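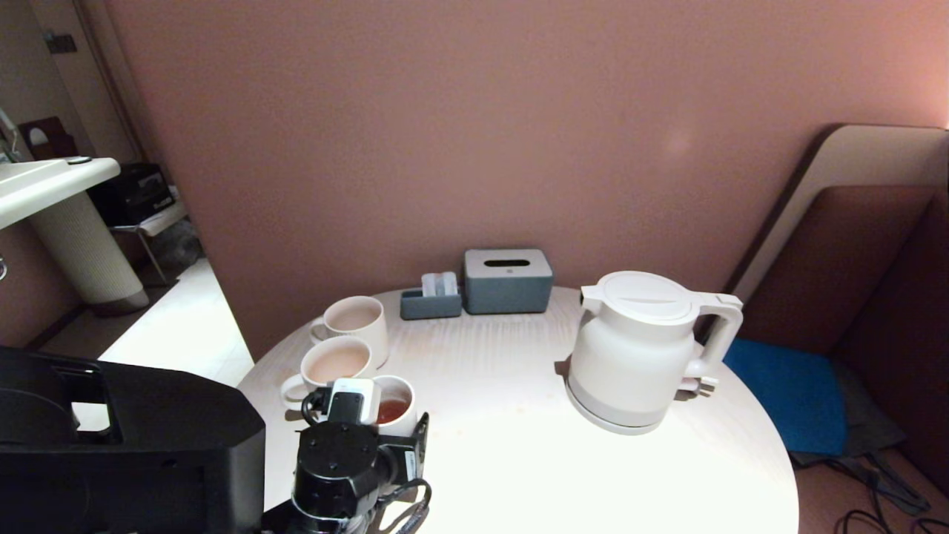 Conversation mornings in Wuststead: your questions

I get asked the same things by email most weeks, so I've put my answers in one place. I'm Theda Diekmann, I run the English conversation mornings, and if your question isn't covered just write to me. I do answer, though not always the same day!

Do I need to take a test first?

No. Come along, have a chat with me or Abdelilah Slaoui, and we'll point you to a table. If you end up with people who talk much faster than you, move. I won't be offended and neither will they. We have beginners who know a few dozen words, and we have Erasto Swai, who came to practise for a job interview and is still arguing with me over commas.

What do we talk about?

Anything, really. I bring a topic on a card (bad neighbours, school dinners, the best way to cook an egg) and we drop it as soon as something better comes up. I keep away from grammar drills, as you can do those at home with a book.
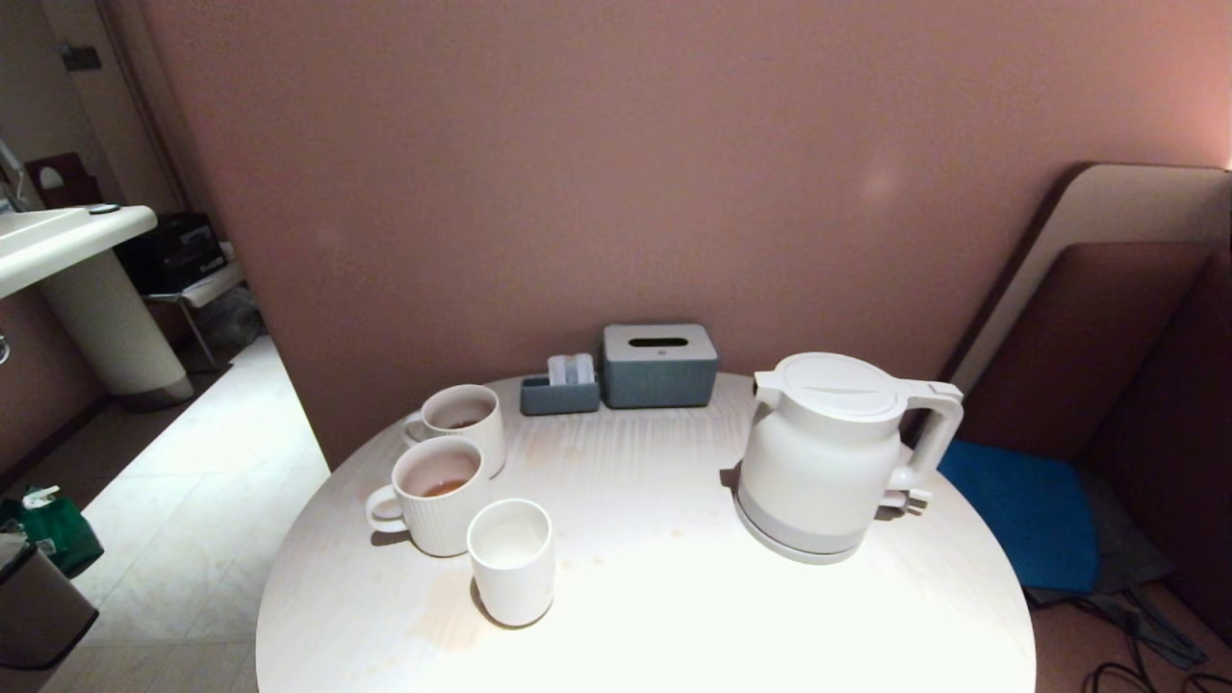
The only thing I do steer is how long one person talks. Some of us could go on all morning, me included, so after a while I'll turn to someone quieter and ask what they think. You can always say "pass".

How many people come?

There are 23 names on the list this term and we split into small groups, never more than 8 at a table. School holidays are quieter, and I rather like those mornings because you get to know people properly.

Will you correct my mistakes?

If you want me to. Tell me at the start. Friederike Hinrichs likes every slip pointed out on the spot, which would drive me mad, but other people prefer a short note at the end with two or three things to work on. Both are fine. 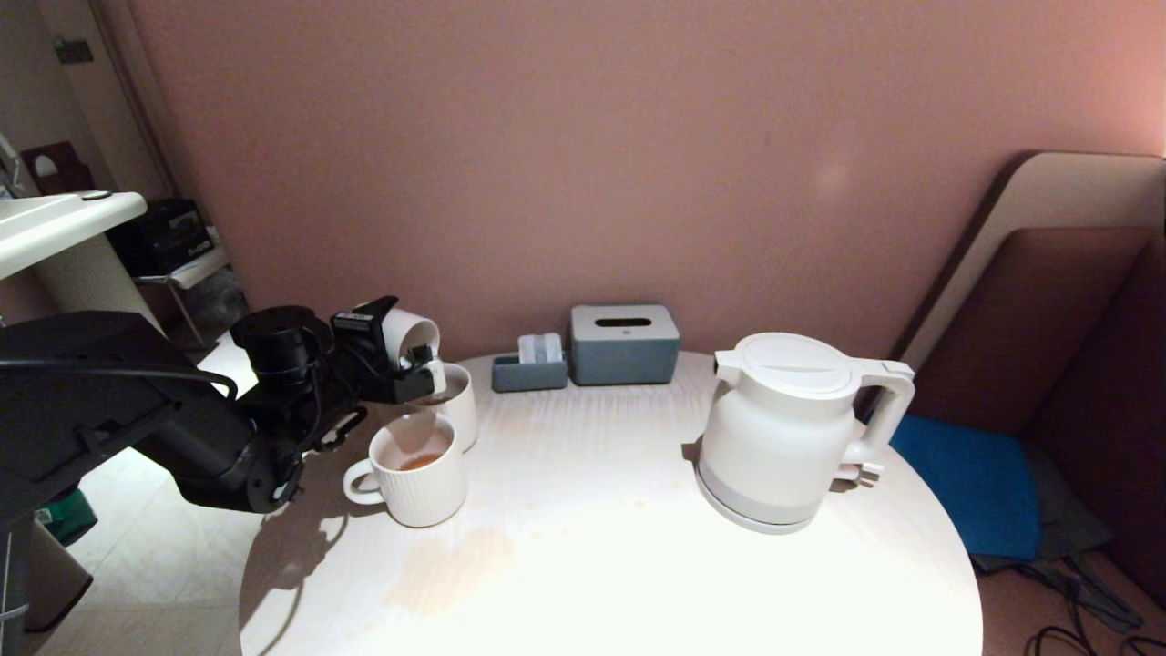

What does it cost?

It's £2 a morning, cash or card, and your first visit is free. You don't pay for weeks you miss.

Can I bring my children?

Babies, yes, gladly. For older ones, Jana Hamann runs a story group next door in the holidays, and the next one is in April. Please book with her, as it does fill up.

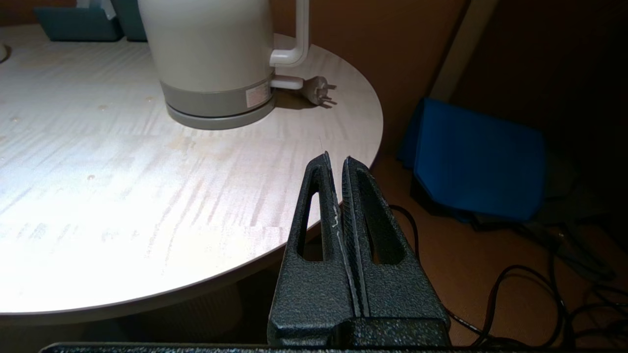 Is there a break?

Yes, halfway through, and I'd say half the useful English gets learned then. Asking for things is harder than it sounds: "could I", "would you mind", "is there any left". So if you're shy, go and stand by the electric kettle and offer somebody a drink. You'll use three polite questions before you've sat down again, and you'll probably pick up a few words for the weather too.

Can I join halfway through a term?

Of course, any week you like. Just turn up a few minutes early so I can find you a chair.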